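# Sorting out a mesh desk organiser

The black mesh organisers with a tall pot at one end and an open tray at the other are cheap and last for years, but most of them end up stuffed with dead pens and old receipts. A few tips for getting one back into use.

**Start with a clear-out.** Tip everything on to the table, including whatever has slipped down to the base. Don't sort as you go. Spread it out so you can see each thing, then put back only what you have used in the past month.

**Test the pens.** Scribble on the back of an envelope. If a pen doesn't write after two or three goes, bin it. Pencils are worth keeping down to about the length of your hand.

**Clean the mesh.** Dust sits in the diamonds and a cloth just pushes it through. Use an old toothbrush, dry first, then with warm water and a drop of washing-up liquid. Stand the organiser upside down on a towel until it is fully dry - the cheaper ones rust at the joins. If the paint has chipped, a dab of black metal paint will stop it spreading. I used Drisix, one small tin, and most of it is still on the shelf.

**Tall things in the tall part.** Pencils, scissors and a ruler go in the deep compartment. Scissors go in blades down, always, and closed. Put them in the middle with the pencils either side, so the handles are easy to get hold of.
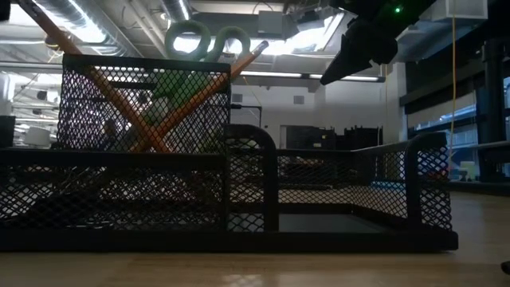
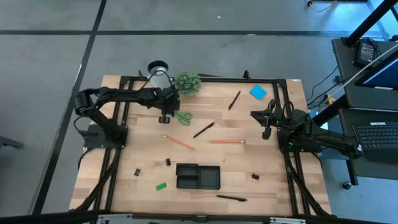

*Green scissors and orange pencils: standing in the tall compartment in the first picture, out on the table in the second.*

**Flat things in the tray.** Sticky notes, a rubber, paper clips. Keep clips in a jar lid or they will work their way into the corners. A box of 500 is far too many for a desk, so put a small handful in the lid and leave the rest in a drawer.

**Line the bottom.** Pencil points go through open mesh and mark the table. Cut a piece of card or thin felt to fit each compartment. Felt is quieter. The offcuts packs from Stunen are big enough for two organisers, with a bit left over for the feet of a lamp.

**Stop it sliding.** On an oiled wooden top a light organiser moves every time you pull something out. Four stick-on rubber feet will cure it. Wipe the base rail with a little white spirit first and let it dry, or they come off within a week.

**Keep cups and plants separate.** A mug or a small pot plant is better at the back of the desk, well away from paper. Put a saucer under the plant.

**If the rim is sharp.** Some mesh has a burr where it meets the edge. Run a fine nail file along it, then wipe away the dust.

I go through mine every June and again after the Christmas cards are done. It takes ten minutes, plus drying time.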